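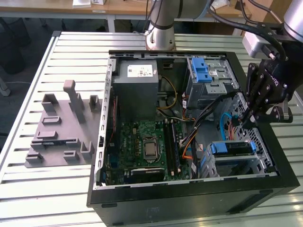
Projects > Local Lives > Get involved

Researchers and writers wanted for Local Lives

Posted 28/10/2019
3 comments | 17 shares

Do you love finding out who people were? We're looking for four new contributors to write short biographies for Local Lives, our free online dictionary of people who lived and worked in Testitthorpe before 1950.

We have 2,754 entries so far – shopkeepers, midwives, surveyors, failed candidates for mayor, a man who bred prize geese and sued his brother over them. There are plenty more waiting! The next batch covers families connected with the Gredance tannery, and the letters we've been given to work from are wonderful.

You'd take on around 1,000 words a month, usually two entries of 500 words each. We'll send you a name, whatever dates we have, and a folder of scans. You then follow the trail through census returns, newspapers, wills and church registers, and write up what you find in plain, readable prose with your sources listed at the end.

You don't need a degree or anything in print. We'd like to see that you can check a fact, spot when two men with the same name have been mixed up, and tell a life story without padding it. If you read Slovak, please say so, as the Šimko family papers are still mostly untranslated and we're itching to know what's in them.

The work is paid per entry and can be done from home. New contributors start in June, and each is paired with an experienced editor for the first few pieces.

To apply, send a short letter and one sample biography of anybody you like (grandparents are very welcome) to Fadime Yalçınkaya, contributors' editor, Local Lives, Wovuvau House, Testitthorpe. Questions are fine too – she enjoys getting them.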